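Work and Automation, second-year option
Handout for session 2: When the arm joins the bench
Tutor: Otakar Vondráček

Before we get going, a word on what I'd like from you this week. I don't mind at all whether you like robots. I'd like you to think about the people who stand next to them, who were there first in most cases, and who have usually been told rather less than they should have been. Keep the Nurnside case notes beside you as you read, and scribble on them as much as you please.

Nurnside is a returns and repairs workshop with 29 people on the benches. They take in small goods — watches, kitchenware, bits and bobs for the home — check them over, and send them back out. The firm is planning to bring in an arm for the lifting and sorting, and the trials are being run in simulation first, under the project name Savon.
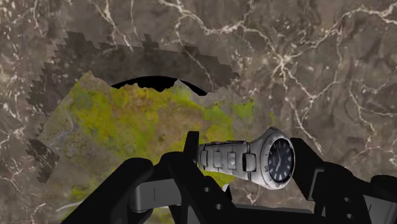 Handling is the part of a job that people tend to leave out when you ask them what they do. A repairer will tell you about springs and seals, and hardly ever about picking the thing up, though she may do it all day long. Put that same task to a machine and it suddenly becomes a large question. A wristwatch has a stiff round case at one end and a row of metal links at the other, and the gripper has to hold it between its black fingers without anybody's thumb to steady it. So ask yourselves, when you read the job descriptions in the case notes, how much of this quiet skill was ever written down, and whether anyone was paid for it.

Next, the matter of who decides. At Nurnside the bench staff were shown the simulation in April, after the layout had been settled, and were invited to comment. They did, at length! Most of what they said concerned the order of tasks, the height of the benches and who would be called over when something went wrong. Very little of it was about losing their jobs, though that worry was there too, and I'd ask you not to hurry past it. Two of the bench staff asked for time to practise with the new routine before it counted towards their targets — a modest thing to ask, I think, and worth coming back to in the seminar.

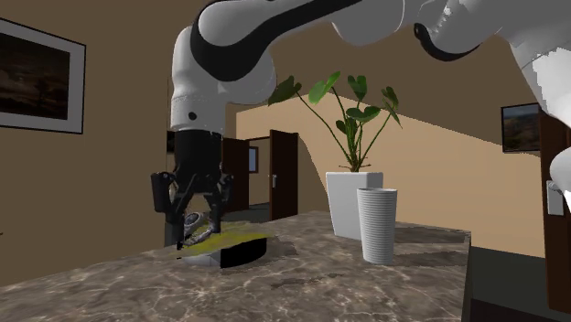 Prys Voyle wrote to me after reading a draft of this handout that I'd been too gentle on the firm, and that being asked for your opinion once the benches are already drawn on the plan is a courtesy and nothing more. I've left my own wording as it was, but do bring that objection with you and see whether you can answer it.

For the seminar, please read the Yammine chapter on pace and supervision (19 pages, and the middle section is slow going, so have a cup of tea to hand). Then write a page on one task you've done in a job of your own, paid or unpaid, and say which parts of it you'd gladly hand over and which you'd want to keep. Bring it on paper if you can.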